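Ticket 2191
Product: Drira finger set, long taper (black)
Also involved: Hauser controller, Grovumow wrist camera
Category: Hardware / gripping / small objects
Priority: Normal
Status: Open, waiting on reporter
Opened by: Gumberg bench team

Original report

We're comparing two finger sets for a handover task and the Drira long taper is so close to being the clear winner that I'd love some help getting it the rest of the way. Two arms, one table. The first arm picks up a small object, holds it in the air, and the second arm comes in from below and takes it. Blocks, cups and markers all go fine. Keys are the trouble.

With our old short fingers, the first arm dropped the keys on the pickup more often than I want to admit. With the long tapers the pickup is lovely. The tip gets under a split ring that the short fingers just pushed around the table. The handover is where it goes wrong: the second arm closes, the controller reports a grasp, the first arm lets go, and a good share of the time the keys end up on the table.

Setup:
- Both arms on the same Hauser controller, current firmware
- Long tapers on both arms, factory pads, no tape
- Grovumow camera at each wrist, exposure fixed
- Close command ends on a current threshold, set to 800 (controller units)
- Handover height taught by hand

Things already tried: slower approach, lower threshold, higher threshold, swapping the left and right finger on the receiving arm. Slower approach helped a little. The rest made no difference I could measure.

Reply from support

Thanks for the detailed write-up. A few questions before we guess.

1. Does the receiving arm come in straight from below, or at an angle?
2. What part of the bunch is it trying to close on?
3. Are the bracket screws on the holding arm tight? A long finger multiplies any play at the bracket, and at the tip it can look like the object is swinging on its own.
4. Could you send a wrist view from the receiving arm just before it closes?

Please also export the grasp log with current and finger width on the same time axis. The default export leaves width out, so tick the box for it.

Reply from reporter

Straight from below, more or less. It aims for whatever hangs lowest, and on this bunch that's the yellow key cover. I put a hex key on the bracket screws on both arms and one on the holding side took maybe an eighth of a turn. Reran after that, and the drops went on as before, so I'm glad it's tight but I don't think it was the cause.

Receiving arm view, fingers still open. The ring is hooked on the tip of the other arm's finger, and you can see how much stuff hangs at different angles under it:

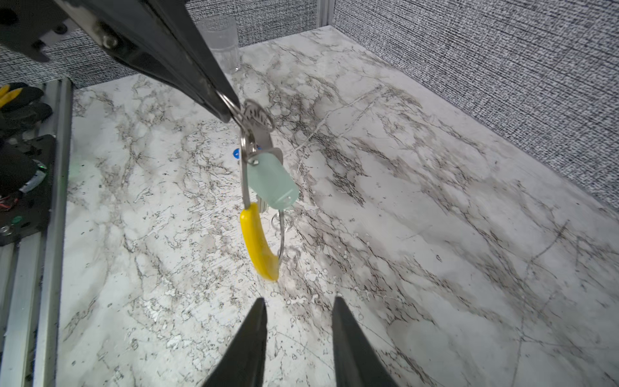
Attachments and logs

grasp_log_keys.csv - 26 handovers, width included this time
grasp_log_marker.csv - same motion with a marker, for comparison
controller_settings.txt

What I noticed while exporting: on the bad runs the current goes over the threshold early, while the fingers are still wide. On the good ones the width drops further first and then the current climbs. I had never plotted those two together before and I'm a bit thrilled with it - the failures jump right out.

Reply from support

That plot is exactly what we hoped for. Your receiving fingers are touching something off to one side, the current rises, and the controller decides the grasp is done. With a marker there's only one thing to touch. With a bunch of keys there are flat covers, a long metal loop, blades and a loose wire ring, and any of them can take the first contact.

Looking at your view, the open gap between the receiving fingers is a little to the right of the yellow cover. If they rise straight up from there, the left finger may meet the cover before the cover is between them. Please try:

- Shift the receiving arm left until the yellow cover is centered over the gap
- Turn on the width condition in the Hauser grasp settings, so "grasped" needs current AND a width below your limit
- Leave the threshold at 800 for now, so we only change one kind of thing
- Add a pause before the close. Hanging objects need time to settle, and the marker log won't show you that

One question on the camera side. The mint-green cover is translucent and the tabletop is pale marble pattern with a lot of veining. Are you finding the target from color or from depth?

Reply from reporter

Color, and the yellow is by far the easiest thing for it to lock onto. The mint one gets lost against the marble all the time. I had it down as a camera weakness, but I tried the other camera we had on loan and it did no better on that cover, so I take that back. The Grovumow is easier to live with in any case. The cable exits on the correct side!

Ran the changes in this order:

Centering only: fewer drops, still not good.
Centering plus width condition: big change. The controller now refuses the bad grasps and retries, where before it would happily report success.
Centering, width condition and pause: 3 drops in nearly a full afternoon of runs.

For the comparison sheet, I also put the short fingers back on the receiving arm only, long taper still on the holding arm. Works, but they need a wider approach and they bump the loop on the way up. Long on both is better for us.

Two things left. Is there a way to set the width limit per object, or is it one value for the whole program? And do you sell the taper with a softer pad? The matte black face is fine on plastic but I'd like to try something grippier on bare metal.

Reply from support

Per object, yes. Make a named grasp profile for each one and call it from the handover step. The profile overrides the global limit and leaves the threshold alone unless you fill that field in too.

There is a soft pad for the Drira long taper. It adds a little thickness, so re-zero the finger width after fitting or your new limit will be off. Leaving this open until you've run the keys with profiles. Please attach the next log here, same format, with width ticked.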